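Halima Makokha: "We wanted a short game that people finish"

Friday evening, and the designer of Skurkadow has just sent the last chapter to testers.
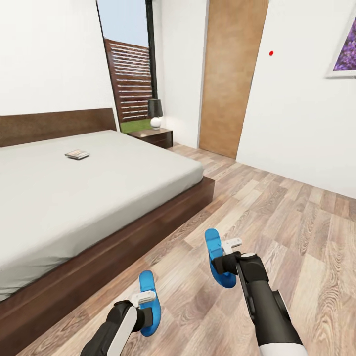

A bedroom with a double bed and a wood-plank floor.

Halima Makokha began Skurkadow alone and now makes it with two friends under the name Ulell. It is a quiet mystery game, set on the island of Mushi, and the player must find out why the ferry stopped coming.

"In the first version there were 10 chapters," she tells me over a bad connection. "We cut it to five in March. I was sad for two days, then I played it again and I did not miss them."

The whole story now takes one long evening. I ask if she fears complaints about the price. "Some people will complain, yes. I would still like them to see the ending."

The testers found 85 bugs in the ferry chapter, most of them with the dialogue. One old fisherman greeted the player again after every sentence. "I almost kept that one," Makokha says, laughing.

Ulell's earlier game, Plorkis, was a puzzle game and sold modestly. She does not plan a sequel. "People ask me every week. I have no more puzzles in my head."

Skurkadow comes first to PC. About consoles she will only say that they are talking with somebody.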